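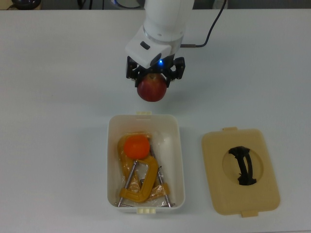 イレナがジェスリーの家に着いたのは昼前だった。玄関の鍵はかかっていなかった。靴を脱ぐ場所に段ボールが積んであり、横向きにならないと廊下に上がれなかった。

「こっち」とスピロスの声がした。

作業部屋は廊下の突き当たりにある。エウゲニウシュが四十年近く椅子を直していた部屋で、今は窓際に白い机がひとつ置かれ、壁の棚は半分ほど空になっていた。棚の板には、長いあいだ缶や瓶が載っていたところだけ丸く色が残っている。

スピロスは床に座って、やすりを新聞紙でくるんでいた。

「遅かったな」
「バスが来なかった」
「コルトゲート行き?」
「そう」

イレナはコートを脱ぎ、掛ける場所を探したが、いつもの釘はもう抜かれていた。仕方なく椅子の背に掛けた。座面のない椅子で、コートの裾が枠の中に落ちた。

机の上には白いプラスチックの収納箱が蓋を外して置いてあった。角の丸い、留め具のついた箱だった。中に透明な袋がひとつ入っていて、袋の中は黄色いクランプだった。

「それ、持っていくの」とイレナは聞いた。
「本人が持っていくと言ってる」
「向こうで使うところがないでしょう」
「ないよ。部屋の机は壁に作りつけだし、大きさもこれの半分だ」

エウゲニウシュは三日後にソワの施設に移ることになっていた。個室で、窓があり、持ち込める荷物は収納箱で四つまでと決まっている。一つ目には冬の服、二つ目には夏の服と靴が入った。三つ目は書類と写真と薬だった。残ったのがこの箱で、中身は本人が決めることになっていた。

「で、最初に入れたのがクランプ」
「最初がそれ。あとはまだ」

イレナは箱のそばに立って、袋の口を少し広げてみた。油のにおいがした。C字の胴は黄色というより橙に近く、塗りが厚い。伯父の道具はたいてい黒いか錆びているかで、こんな色のものは少なかった。子供のころ、これを電話の受話器のように耳に当てて遊び、重いからやめろと叱られた覚えがある。叱ったのは伯父で、取り上げたのは母だった。

「伯父さんは?」
「寝てる。朝からイヴェットが来てて、今は買い物に行った」

イヴェット・ラヴォワは隣の家の人で、伯父の家の合鍵を持っていた。いつからそうなったのか、イレナは知らなかった。

昼になってもエウゲニウシュは起きてこなかった。イレナとスピロスは台所でパンを切り、缶詰のいわしをのせて食べた。冷蔵庫にはマスタードと、バターの包みと、開けていない牛乳があった。スピロスは牛乳の日付を見て、流しに捨てた。

「棚の残りはどうするの」
「ゼンダムが引き取りに来る。工具はまとめて80だそうだ」
「80って、全部で?」
「全部で。鉋も入れて」
「鉋だけでもっとするでしょう」
「じゃあ一本ずつ売るか? 誰がやる」

イレナは答えずにパンの皮をちぎった。彼女の住まいはここからバスを二本乗り継いだ先で、車はなかった。スピロスには車があったが、来月から港の仕事が始まる。二人ともそのことは知っていた。

「伯父さんには値段を言った?」
「言った。そうか、と言ってた」

食べ終わると、二人は作業部屋に戻った。スピロスが棚の上から物を下ろし、イレナが拭いて段ボールに入れた。膠の鍋が出てきた。籐の束が出てきた。どこの椅子のものかわからない脚が、紐で縛られて何組も出てきた。紐には荷札がついていて、伯父の字で客の名前が書いてある。取りに来なかった客だろうとスピロスが言った。椅子の本体のほうは見当たらなかった。

「アナヘラ・ハインズ、だって」イレナは荷札を一枚読んだ。「この人、学校の先生じゃなかった?」
「音楽の」
「まだ生きてる?」
「生きてるよ。この前、郵便局で見た」
「脚のない椅子に座ってるのかな」
「電話してみるか」

電話帳は居間にあった。イレナがかけると、三度目の呼び出しで女の人が出た。椅子の脚のことを説明するのに少し時間がかかった。先生はしばらく黙ってから、あれは地下にあります、脚が戻ってくるとは思わなかったので、と言った。夕方に取りに行くが、直してもらえるのかとも聞いた。イレナは、伯父はもう仕事をやめたので脚だけお返しすることになると答えた。

「お代は払ったかしら」
「荷札には35と書いてあります。払い済みかどうかは書いてないです」
「じゃあ35持っていきます」
「いえ、直っていないので」
「でも脚は直っているんでしょう」

イレナは脚の束を持ってきて見た。四本のうち一本に、斜めに継いだ跡があった。継ぎ目は指でなぞっても段がわからなかった。

「直っています」と彼女は言った。

エウゲニウシュが起きてきたのは二時過ぎだった。セーターを後ろ前に着ていた。彼はまず棚を見て、それから床の段ボールを見て、最後にイレナを見た。

「バスか」
「バスです」
「遅れただろう」
「遅れました」

彼は机のところまで行き、座面のない椅子を引こうとして、コートに気づいてやめた。スピロスが台所から別の椅子を持ってきた。伯父はそれに腰を下ろし、箱の中をのぞいた。

「袋に入れたのか」
「油がつくから」とスピロスが言った。「下に何か敷くほうがよかった?」
「いや、袋でいい。袋は開けておけ。閉めると中で汗をかく」

伯父は手を入れて、袋の上からねじの棒を押さえた。銀色の長い棒が底のほうへ斜めに伸びている。彼は少し位置を直し、また元に戻した。

「ほかには何を入れますか」とイレナは聞いた。
「何がある」
「小さい鉋とか。巻き尺とか。籐を少し」
「籐は向こうで水に浸けられん」
「じゃあ鉋は」
「売れるだろう、鉋は」
「売らなくてもいいんです」
「売れるものは売りなさい」

スピロスが、クランプも売れるよと言った。伯父は返事をしなかった。膝に手を置いて、窓のほうを見ていた。裏庭の木に、葉が二枚か三枚残っていた。

イヴェットが戻ってきたのはそのときだった。玄関の段ボールにぶつかる音がして、それから紙袋を抱えて部屋に入ってきた。彼女はイレナに会釈し、伯父のセーターを見て、前と後ろが逆よと言った。伯父は、あとで直すと言った。

「りんご、安かったから」

イヴェットは紙袋から赤いりんごをひとつ出して、机の端に置いた。残りは台所に持っていった。水を流す音と、戸棚を開け閉めする音が続いた。戸棚の中身は昨日のうちに詰めてしまっていて、皿がないと彼女が言った。スピロスが、一番上の箱、と大声で答えた。

エウゲニウシュはりんごを取り、セーターの裾でこすった。それから箱の中を見て、クランプの横、袋の外側の隅に入れようとした。

「そこに入れたらつぶれるよ」とスピロスが言った。
「つぶれるのは桃だ」
「三日あるんだよ、伯父さん」
「りんごは三日もつ」
「食べ物は持ち込めないって紙に書いてあった」

伯父は手を止めて、りんごを箱の縁の上で持ったまま、しばらくそうしていた。

「どの紙だ」

スピロスは居間から施設の案内を持ってきた。ホチキスで留めた薄いもので、持ち物の項目は裏にあった。生もの、刃物、火の出るもの。イレナも横から読んだ。工具という言葉はどこにもなかった。刃物のところに鉛筆で線が引いてあるのは、伯父が自分で引いたものらしい。

「クランプは刃物じゃない」と伯父は言った。
「刃物じゃないね」
「りんごは生ものか」
「生ものだよ」

伯父は頷いて、りんごをイレナに渡した。彼女はそれを持ったままどうしていいかわからず、あとで台所に行ってイヴェットに返した。イヴェットは四つに切って芯を取り、箱から出したばかりの皿にのせて、また作業部屋に運ばせた。伯父は二切れ食べた。スピロスが一切れ、イレナが一切れ食べた。少し酸っぱかった。

夕方、ハインズ先生が来た。思っていたより背の低い人で、封筒を持っていた。伯父は椅子から立って迎え、脚の束を自分で渡した。先生は荷札の字を見て、これは何年のかしらと言った。伯父は、雪の多かった年だと答えた。二人ともその年がいつか、はっきりしないようだった。

「付けるのは難しいですか」と先生が聞いた。
「穴に膠を入れて、脚を差して、締めておくだけです。一晩」
「締めるって、何で」

伯父は机を振り返った。イレナはスピロスを見たが、スピロスは段ボールに貼るテープの端を探していて、顔を上げなかった。

「ひもでもいい」と伯父は言った。「ひもを二重に回して、棒を差してねじる。そのほうが椅子には合う。Cの形のやつは、脚には向かないんですよ。跡がつくから」

先生は手帳を出して、それを書いた。ひも、二重、棒、一晩。伯父は、ひもは麻がいいと付け足した。それから膠の瓶を一本、段ボールの中から探し出して持たせた。ゼンダムに渡す分の箱だったが、スピロスは何も言わなかった。

先生が帰ると、封筒が机に残っていた。中に35入っていた。伯父は数えもせずに封筒をスピロスに渡した。

「80に足しておけ」
「足して何に使うの」
「バス代だ。イレナの」

バスはそんなにしません、とイレナは言った。

外が暗くなり、スピロスが車を玄関の前に回した。今日運べるのは服の箱だけで、書類の箱は明日になる。イレナは廊下の段ボールをどかし、一つ目と二つ目を運び出した。夏の靴が中で動く音がした。

作業部屋に戻ると、伯父はまだ机の前にいて、四つ目の箱に蓋をしようとしていた。片方の留め具は掛かったが、もう片方が浮いてしまう。ねじの持ち手が袋ごと蓋に当たっているのだった。

「回して縮めたらどうですか」とイレナは言った。
「縮めると口が閉じる」
「閉じたらだめですか」
「だめということはない」

それでも彼は蓋を外し、クランプを少し傾けて入れ直した。もう一度蓋をのせると、今度は両方の留め具が掛かった。伯父はそれを確かめてから、また両方とも外した。

「まだ入るな」と彼は言った。「巻き尺はどこだ」

イレナは床の段ボールを開けて、巻き尺を探し始めた。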